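Print this article | E-mail this article

The decanting habit, and why I'm not buying in

There is a certain kind of kitchen that has taken over the places where people go to look at kitchens. The rice is in a jar. The pasta is in a taller jar. The tea bags have been freed from their box and laid in a wooden tray, and somewhere out of sight there is a bin full of the packets they all came in. I have been told for years that this is what a well-run home looks like, and I'd like to know who decided.

My own conversion was attempted last April, when I paid for the Dorow kitchen course. It ran to 40 short lessons, most of them on storage, and by the third I had been told to take everything out of its packaging and put it into something matching. The Mollelham range was recommended. I priced up what my pantry would need and got to 657 dollars, before labels. For that money I could have filled the pantry with food.

What bothers me is the claim underneath. The course, and the Enard catalogue that started turning up in my letterbox soon after, both treat the packet as a kind of mess. Mess is a strong word for a thing that does its job. A packet of chopsticks keeps chopsticks together and clean. So does a jar, I suppose, but the jar has to be bought, washed, dried and found a spot on a shelf that was full to begin with.

And nobody in these lessons ever has to do the work in a real room. They have an island bench the size of a ute tray. Sorting, for most of us, happens on whatever flat surface is going, with a blanket thrown over it, while the rest of the kitchen carries on being a kitchen.
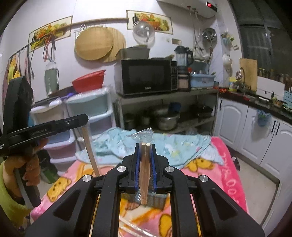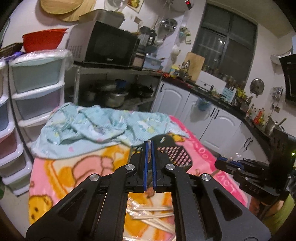 Chopsticks, clear plastic and a cartoon blanket in both.

What a working kitchen has in it

I trust a room like that. It has a microwave on a metal shelving unit with a storage box on top, and pots on the shelves lower down. It has a colander on the wall and a row of spice jars on the counter. There are plastic drawer units, the sort every organizing expert wants you to be ashamed of, and I would bet they hold more than a wall of Mollelham canisters ever will. A bag hangs from a cabinet door. Mine has one too, and it has outlasted three bins that were sold to me as solutions.

The Dorow people would have the lot down by lunchtime. Clear the walls, they say, and clear the counters, and the mind follows. I tried it for a fortnight. My mind stayed where it was and I couldn't find the grater. When the colander hangs on a hook I can see it from the stove. When it lives in a deep drawer with dividers, I have to remember that it does, and then lift out whatever has been nested on top of it.

I will grant them some things. Flour does better in a tub with a lid than in a paper bag that leaks each time it's moved. Anyone who has had pantry moths will decant with the zeal of the newly saved, and I wouldn't argue with them. Spices are easier to grab from a row of jars, though mostly they come that way from the shop. My quarrel is with the step from "flour" to "everything".

The chopstick question

Take chopsticks, as they're a fair test. There are three schools. One stands them upright in a holder by the sink, where they collect dust at the top and damp at the bottom. One lays them in the cutlery drawer, where they roll under the forks. The third leaves the spares in the plastic and opens it when people come over. I've done all three, and the third wins easily for anything you don't use daily. The Shehu drawer insert, which has a special long slot for them, takes up the space of two ordinary compartments and was too short for my cooking pair.

Plastic is the obvious objection, and it's a reasonable one. I don't love the stuff. But the packet exists by the time it reaches my kitchen, and tipping it out on the first day saves none of it. If anything I'd sooner get some use from it. A clear bag that once held one thing can hold another, and you can see what's inside without a label maker.

I noticed that the course forum had 1341 members when I joined. The thread called "Finished my pantry" had 602 replies. I read a good many of them, and what struck me was how often the same people came back to finish it again. The jars were the wrong height. The new brand of oats didn't fit. The label said lentils and it was barley now. A system that needs finishing four times in a year looks to me like a hobby, and that's fine, people are allowed hobbies. I only wish it weren't sold as thrift.

So my chopsticks are staying in their packet, and the packet is staying in a plastic drawer with the birthday candles and the good string. I did keep one jar from the whole business. It has buttons in it.

Contact us | Copyright, all rights reserved | Back to top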